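Part 2: Setting up and breaking in your cube

Right, so you've got your cube out of the box and you want to start twisting it straight away. I did too! Give it ten minutes first, though, and it'll turn much more nicely for years. I wrote this after setting up my Porunier, but the steps are the same for a Cuta or most other ordinary three-by-threes with stickers.

1. Find a flat table with decent light. Wood is fine, and I like a bit of scrap paper handy for jotting down moves (and for drips, later on).

2. Before you turn anything, look at all six faces and write down which colour sits opposite which. On mine, green is opposite blue and red is opposite orange. You'll be glad of that note when you're lost halfway through.

3. Hold the cube with one face up and turn only that top layer, a quarter turn at a time, all the way round. Do the same for the other five faces.
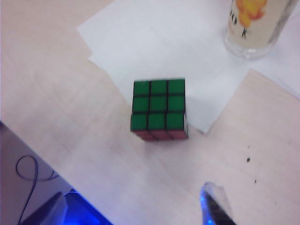

4. If a layer feels stiff, prise off that centre cap with a fingernail and loosen the screw underneath by a quarter turn. Try it again before you loosen it any more.

CAUTION: don't go mad with the screwdriver. A cube that's too loose will pop a corner across the room, and small pieces are a choking hazard for little ones.

5. Add 2 drops of silicone lubricant between the layers, then turn everything gently for a minute or so. Wipe the stickers with a dry cloth afterwards.

NOTE: no cooking oil, please. It goes sticky and it smells.

6. Now break it in. I did 500 turns over a couple of evenings in front of the telly - no solving, just turning - and the scratchy feeling had gone by the end of it.

7. Scramble it, pick a first face and off you go. I always start with green, though most guides start with white. Part 3 covers the first layer.

Comments (2)

Lutfa Gazi: Step 4 sorted mine out, thank you! One side had been like concrete since November.

Demyd Bilyk: Does this work for the Hasis as well? I can't get the centre caps off and don't want to snap one.

Related
Part 1: Choosing your first cube
Part 3: Solving the first layer
Replacing worn stickers
Stankevičius timer: changing the battery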